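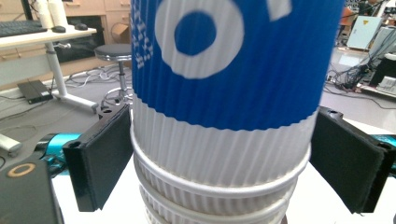 15 de abril de 2013. Hoy le ha tocado por fin a los vasos de papel y qué gusto de material, de verdad. Llevaba semanas queriendo meterles mano para la actividad de mayo en Vurstead. Los que mejor pinta tienen son los de pared acanalada: esas estrías verticales finas siguen igual por la zona azul y por la blanca, y los bordes enrollados van quedando escalonados al encajar uno dentro de otro. Musa Idahosa quiere copiar ese canalé en cartulina y creo que se puede – me ha pedido un par de vasos para cortarlos y ver cómo va el pliegue.

Pendiente: preguntar en Hekcombe si nos guardan otro paquete de 50. La hoja de Dobson está en el cajón, con las medidas de la cartulina apuntadas por detrás.

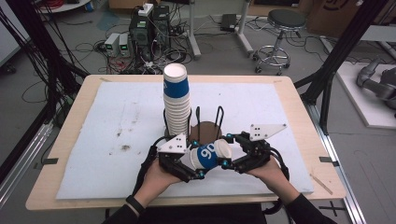 Segunda parte, la mesa. Me gusta mucho trabajar con la plancha de espuma puesta sobre la madera, sujeta con cinta negra a los lados, y la pila boca abajo más o menos en el centro, que así se llega desde cualquier sitio. El vaso tumbado enseña el 90 en blanco sobre la banda azul, y es un número estupendo para orientar las piezas cuando cortemos: propongo usarlo de marca de frente en todas. La plancha ya tiene unas cuantas manchas oscuras en la mitad izquierda, habrá que darle la vuelta o cambiarla antes de mayo.

Idea para Tovia: torres de hasta 15 vasos, con discos de cartón entre pisos. Probar 2 grosores de disco. Musa dice que el fino se comba, yo apuesto por el fino!! Falta cola blanca y otra cuchilla.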